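Prekex PX-24 Humidity and Dew Point Transmitter

Humidity is one of those readings people forget about until something goes wrong. Paper curls, powder cakes, labels peel and circuit boards pick up moisture in storage. The PX-24 measures relative humidity and air temperature at the same point and works out the dew point from the two. It is made for indoor use in workshops, storerooms, drying rooms and small production areas.

How it works

The sensing element is a thin film polymer capacitor. The polymer takes up water vapor from the air and gives it back as the air dries, and this changes the capacitance. The electronics in the housing turn that change into a humidity reading, corrected for temperature. The element sits behind a screw-on filter cap that keeps out dust and lint. Caps can be changed by hand with the power off.

Output and wiring

The PX-24 runs on 24 volts DC and has 2 analog outputs. Output one is always relative humidity. Output two can be set to temperature or dew point with the switch under the lid. Use shielded cable for long runs and ground the shield at the controller end only. The cable gland and a terminal screwdriver are in the box.

The housing has slotted feet and can be fixed to a wall, a panel or a profile rail – the slots take standard rail bolts. 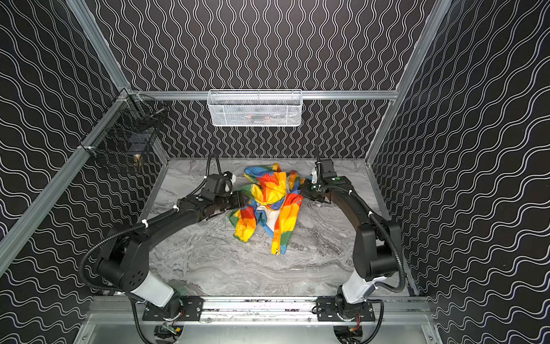 Rail-framed enclosure with patterned wall panels and two baskets.

Where to mount it

Pick a spot where air moves freely past the cap. Avoid outside walls, direct sun and the area right above a heater or a motor. A temperature error of even one degree will shift the humidity reading, so a transmitter placed in a warm corner will read drier than the room really is. In enclosures, keep the probe away from power supplies and mount it with the cap facing down.

Allow around 19 minutes after power-up before taking a reading you plan to record. The display shows a value sooner than that, but it may still drift.

Calibration

Each unit is checked at two humidity points before it ships and comes with a printed certificate. We suggest a check once a year, or every May and November if the air carries solvent vapor. Salt reference kits from Bhuiyan fit the probe without an adapter. If you would prefer to send the unit in, the Ravside service desk handles calibration and repair. Please remove the filter cap and pack it separately – dirty caps are replaced and billed.

Ordering

PX-24, wall housing with display: part number 296
PX-24, wall housing, no display: part number 296-B
Spare filter cap, sintered steel: part number 296-F
Duct mounting flange: part number 296-D

All versions are stocked at our Undbridge warehouse. For larger orders or special cable lengths, contact Nuwan Cassim in sales. The older PX-12 has been discontinued, but its wall plate fits the PX-24 and the terminals are in the same order.

Page updated 9/23/25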